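Last updated: Saturday, August 8, 2020

I have eaten lunch at my desk, in my car, on a loading dock and once (never again) standing in a supply closet, and I want to argue for the shared table. The big one, with a cloth on it. Every workplace should have one, and people should be made to feel a little bit guilty for skipping it!

I know how that sounds. Lunch is the only part of the day that belongs to you, and there I am trying to take it away and fill it with your coworkers. I used to think the same. When I started at Cunik I ate alone every day for most of a year, with a book propped against the monitor, and I thought I was winning. I read a lot of books. I also couldn't have told you the names of the people who sat across the hall from me.

Then I moved over to the Punduston office, which was smaller and older and had a rule, never written down, that at noon you came and sat. Same table, any chair. Soup in winter, mostly, and somebody's leftover birthday cake all year round. I hated it for about two weeks. I'm a slow eater and I don't have opinions on sports, and there's a special kind of dread in chewing while 3 people wait for you to finish your side of a story.

But something gives after a while. You find out that the man who sends the blunt emails is blunt about everything, including his own cooking, and the emails stop stinging. You hear that a job is in trouble while it's still a small kind of trouble. I must have dodged a dozen meetings at Punduston simply by asking a question over a sandwich, and I'd put that up against any scheduling software you care to sell me.

It has to be a real table, though, and this is where I get picky. Those tall counters with the stools don't count. You can't settle on a stool, you perch, and then you leave. Sofas are worse, everyone ends up eating off their knees and facing the same wall. And the phones have to go somewhere else. I don't mean a basket by the door or a sign with a cartoon on it, I just mean that if one person leaves theirs in a coat pocket the rest usually follow.

The cloth matters too, more than I can defend. A bare table in a workplace always looks like a place where you're about to be handed a form. Put something bright over it and people slow down. My aunt had a heavy green one from Ķēniņš that came out every December and stayed out until it was more wax than fabric, and I swear the same relatives who bickered in the kitchen behaved themselves the minute they sat down at it. For my money you want color, big blocks of it, the louder the better.
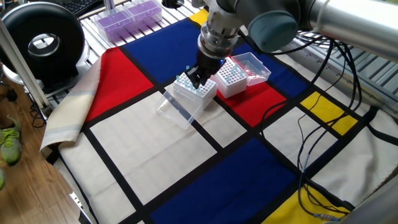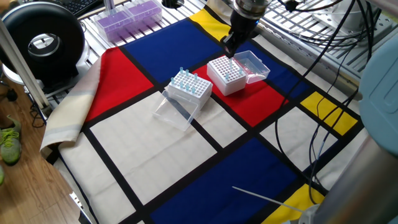 Red, blue and yellow with those thick black lines, in both of them. I'd eat soup off that any day.

Gunārs Paju wrote to me after I tried out an earlier version of this, and he thinks I've let the sociable people off far too easily. At Selusura, he says, the lunch table was run by the same four loud voices for years, and the quiet ones came because staying away got noticed. He'd keep the table and drop the guilt: leave it set from eleven to two, let people drift in for ten minutes or forty, and never once ask a person where they were yesterday. He also says that wax comes out with brown paper and a warm iron, and that my aunt should have known it.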